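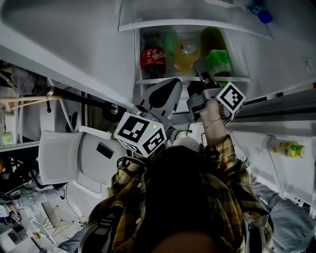 Drinks in the storage compartment, cola on the left side

Ticket: shared refrigerator, door does not stay closed
Opened by: Piyumi Saha
Site: Skokham, second floor kitchen
Status: waiting for part

Piyumi Saha, Tuesday 9:10
Good morning. The door of our refrigerator opens again by itself after we close it. It comes back about 2 centimeters and stops. Yesterday evening I closed it myself, and in the morning I found it open and the milk was warm. I have already cleaned the rubber seal with soap and water, but there is no difference.

Đức Thái, Tuesday 9:45
Thank you for the report. Please check two things for me. First, is the refrigerator level from left to right and from front to back? Second, how much weight do you keep in the door? Many bottles in the door can pull it down a little, and then the seal does not meet the body at the top corner.

Piyumi Saha, Tuesday 11:20
I put a level on top and it is straight from left to right. From front to back it leans slightly to the front. The door has a lot of drinks in it, also the cola. I asked my colleagues to move the heavy ones inside, but they like to have them in the door, so I need some time for this.
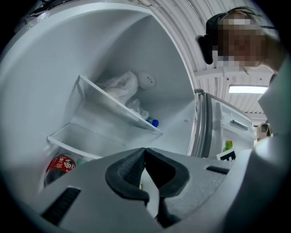
Door open, white bag on the upper shelf and cola lower down

Đức Thái, Tuesday 13:05
Please take the plastic bag off the shelf too. A soft bag can move forward and push against the inside when the door closes — I had the same problem at the Bonstead office. After this, turn both front feet out by one full turn and try the door again.

Piyumi Saha, Tuesday 15:30
The bag is out and the feet are turned. Now the door closes from half open, but at the top corner a sheet of paper still slides out without any resistance. At the bottom corner the paper holds well.

Đức Thái, Tuesday 15:50
Then the seal is tired at the top. I ordered a new one from Lisow, price 40. Until it comes, please press the top corner when you close the door. I leave the ticket open.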